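Call for Participants: Dietary Iron and Nail Strength in Adults

The Skarnis Institute for Nutrition and Skin Health, Candamham, invites adults living in or near the town to take part in a study of dietary iron and the condition of the fingernails. Brittle, ridged or splitting nails are a common complaint, and many people take supplements for them without advice. The study will examine whether a change in diet alone is linked to any measurable difference in nail strength.

The study is led by Dr Svenja Heitmann, with Dr Kári Steinarsdóttir as deputy lead. It has received a favourable ethical opinion from the Institute's research ethics panel.

Who can take part

We wish to recruit 84 participants. You may be eligible if you:
are aged between 19 and 65;
have had brittle or splitting nails for at least three months;
have not taken iron, zinc or biotin supplements in the past eight weeks;
are able to attend our Candamham site in person;
can read and write in English.

You will not be able to take part if you are pregnant or breastfeeding, if you have been diagnosed with haemochromatosis, coeliac disease or a thyroid disorder, or if you are being treated for a fungal infection of the nails. Artificial nails and gel varnish must be removed at least two weeks before the first visit and may not be worn until the study has ended.

What is involved

Participation lasts 15 weeks. Each participant will be placed at random in one of two groups. Members of the first group will follow a meal plan with a higher iron content, drawn up by our dietitian, Trinidad Aranda. Members of the second group will keep to their usual diet. Both groups will be asked to complete a short food diary on three days of each week, on paper or online.

There are four visits to the Institute. At each visit a nurse will take a small blood sample, and nail clippings will be collected for laboratory testing. The first visit takes up to two hours and the remaining visits up to one hour each. Please do not apply hand cream or nail oil on the day of a visit.

Anyone whose blood results suggest anaemia or another condition in need of attention will be told promptly and, with their consent, their GP will be informed. A participant may withdraw at any time without giving a reason. Withdrawal will not affect any care received now or in the future.

Payment and expenses

Participants receive a payment of £15 for each completed visit. Travel by public transport is refunded on production of a ticket or receipt. Parking is free for visitors who give their registration number at reception.
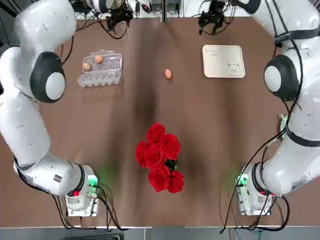
Robot arms at a tabletop, Skarnis Institute

Confidentiality

Personal details are held separately from study results and are seen only by members of the study team. Samples are labelled with a code and destroyed when the analysis is complete. Results will be published in a form that does not identify any participant, and a plain summary will be sent to all those who request one.

How to apply

Please ask for an information sheet and screening form from the study co-ordinator, Waraporn Meesuk, at the Institute's main reception, by post or by telephone. Completed forms must reach the Institute by 6 August 2020. Applicants will be contacted by telephone to confirm whether they are eligible. Large-print forms are available on request.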